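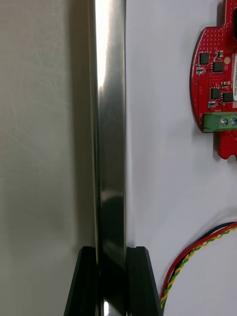

Fig. 4. Metal bar, front face.

Contents Previous Next Spare parts Contact

4. Fitting the Skavholm lock to a cupboard door

Read the whole section before you drill. The work is not difficult, but the holes can not be moved later. These steps are for wooden doors between 17 and 31 mm thick. For glass doors see section 6.

4.1 Marking the door

1. Empty the shelf behind the lock position.
2. Close the door and check that the gap is the same from top to bottom. If the door hangs low, adjust the hinges first.
3. Hold the paper template against the inside of the door, 70 mm from the upper edge, and mark the four screw points with a pencil.
4. Open and close the door two times. The marks must not come near the shelf or the hinge.

Note: On a left-hand door, turn the template over. The arrow must still point to the opening side.

4.2 Mounting the lock body

5. Drill the four holes, 15 mm deep. Put tape on the drill bit as a depth mark.
6. Fix the lock body with the short screws - do not tighten fully yet.
7. Push the plunger in with one finger. It should come back freely.

CAUTION: Do not oil the plunger. Oil collects wood dust and the lock will stick after some months.
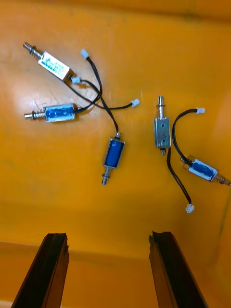 Eluned Hughes wrote to us that her lock worked well until December, when the heating was on and the door became narrower, and then the plunger missed the strike plate by a hair. She advises to leave the plate screws a little loose for the first week. We agree with this, and step 9 is changed from the earlier edition.

4.3 Strike plate and wiring

8. Close the door, mark where the plunger touches the frame, and place the strike plate there.
9. Tighten the plate screws by hand only. Tighten them fully after one week.
10. Connect the lock lead to the Vovport control box. The plug fits only one way, so do not use force.
11. Switch on the power and press TEST. You should hear one click.

Note: If you hear two clicks, the door is not fully closed.
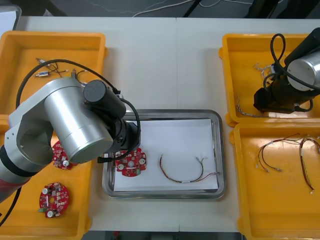 Fig. 6. Steel tray with paper lining, circuit board and wire harness.

4.4 Before you continue

Tighten the screws from step 6 now. Keep the emergency key outside of the cupboard.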